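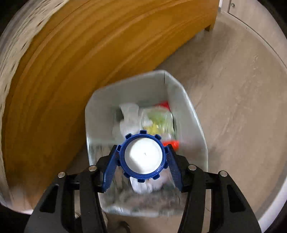

**Ovumholm Robotics Club — minutes, 2019-03-29**

Chair: Roya Babaei. The February minutes were approved with one correction: the Cevlow entry fee is 125, payable per team.

**1. Dataset for the household tidying entry**

The target remains 3,000 demonstrations. The log stands at 2,000, leaving 1,000 to record before the freeze. Waste disposal and bed clearing count as separate tasks. Clips without a task label will be rejected at upload.
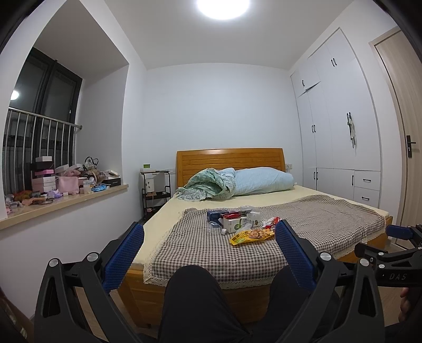

Bed clearing was discussed at length. The Arabzadeh team reported that its policy handles rigid cartons well and fails on thin film. Babaei asked that each start layout mix both types — for instance a carton, a crumpled clear bag and a small bottle lying on its side, set out on the gingham cloth. Patterned cloth stays in the set. Plain sheets will be added as a second condition.

**2. Finger pads**

Ridged pads retained. A softer compound was proposed and deferred until grip force has been logged on the current set.

**3. Pekora software**

Version mismatch between the two laptops. Both to be updated before further recording.

**Actions**

- Babaei: task label list, plain sheet layouts
- Arabzadeh team: failure clips on thin film
- All: check time sync before each session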